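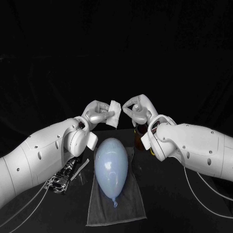
Gusenex Home Forum > Parties and Crafts > Dusty balloons, wipe or leave alone?

plirkden26
Hi all, I'm doing the tables for my niece's shower in June and I've gone with pale blue balloons, the kind that come out a bit oval. I blew up 13 last night as a test, and this morning every one of them had fuzz on it from the dark tablecloth. I love that cloth and don't want to swap it! Do you wipe yours with a tissue, a damp rag, or what? I'm scared of popping them, and even more scared of leaving streaks.

uibo_658
Oh, a pale balloon on a dark cloth is so pretty, keep it! I use a plain white tissue folded over twice, barely any pressure, and I go from the round end down toward the knot. Hold the balloon by the knot with your other hand or it will scoot all over the table on you. Dry only. Water leaves spots on latex once it dries, at least on the ones I buy.

hamonmom
I'm going to disagree with the tissue, sorry uibo! Every time I've rubbed a balloon with something dry it got so staticky that it pulled more lint off the cloth than it had to begin with (and then my hair, and then the cat's hair). A soft cotton cloth, just slightly damp and wrung out hard, has always done better for me. I did 26 for a graduation that way and had 2 pop, and both of those were overfilled.

uibo_658
Fair enough, but are you rubbing or dabbing? I dab. Rubbing will do that every time. Cheap tissue sheds too, so crumple it a little and give it a shake first.

hamonmom
Rubbing, I suppose. I'm not a patient woman.

plirkden26
Thank you both so much! I tried one each way over lunch. The dabbing was slower but I couldn't see any marks, and the damp one has a faint ring near the knot, though my cloth may have been too wet. I'll do a lint roller on the tablecloth first and blow up the real batch in the kitchen. Does anyone know if they go cloudy overnight?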